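Wumpini Darko
August

The Councillor Will See You Online

Our ward councillor got into an argument on the internet last week, and I'm sorry to say it is the most engaged I have been with local democracy in 17 years of paying council tax.

For those outside the parish of Jalitz, a short history. The footbridge over the Kadura went up in 1870 and has been about to fall down for most of the time since. The council wants to close it. An account calling itself Stikley Patriot, which has a lion for a face, has decided that closing it is the first step towards abolishing the town, the county and possibly Christmas. It posts at two in the morning, mostly in capitals.

Councillor Dede Lamptey has been polite to this lion for months. She has sent it links to the engineer's report. She has thanked it for its interest. Then last week it told her to "WATCH YOUR BACK ON THAT BRIDGE", and she replied, in full: "I'm on it at eight every morning with the dog. Bring your own bread for the ducks, mine is spoken for."

By lunchtime that had been shared 251 times, which for Jalitz is a landslide. She won her seat by 12 votes.

I should say that I don't agree with her about the bridge. I think it could be propped up for less than the consultation has cost, and I told her so at the spring meeting, where she listened, wrote something down and then voted the other way. That's allowed. What I can't stand is the idea that somebody who gives up her evenings to discuss drainage should also have to put up with being menaced by a cartoon animal.

Her opponents have been no help. Nyarko, who leads the other lot and would like her seat, put out a statement condemning "strong language on all sides". I have read her reply several times looking for the strong language. Perhaps it was "ducks".

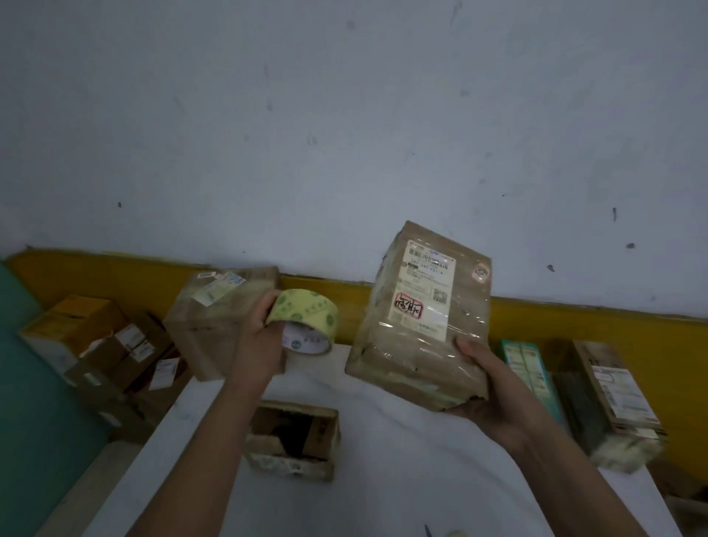 What happened at eight o'clock

I went down the next morning, partly from solidarity and partly from nosiness. So did quite a few other people, most of them holding bread and pretending they always walked that way. The lion did not show itself, unless it was the man in the cycling helmet who asked me whether there was a toilet.

Councillor Lamptey turned up at five past, looked at us all, and said that if she'd known we could get out of bed she would have moved the budget meeting. Then she spent half an hour being told about bins. I told her about the bridge again. She wrote something down again.

The account has gone quiet on threats and is now posting about parking, where I find to my horror that I agree with it. The permit scheme on Stikley Road is a disgrace and the signs contradict each other — one of them contradicts itself. I haven't pressed "like". I have my pride, and my sister can see what I press.

The vote on the closure is next month, in the small hall, because the big one has been booked for badminton. Go and shout about girders if you want to. Use your own name.

3 comments

Bridgefoot Bev: I was there with half a seeded loaf. The ducks wouldn't touch it.

Tom H: You've got the permit signs wrong, it's two of them that contradict themselves. Otherwise fair.

Dede Lamptey: Eight-ish. And I do read what I write down, Wumpini. Your figure for the props left out the scaffolding.

Contact | © Wumpini Darko | Back to top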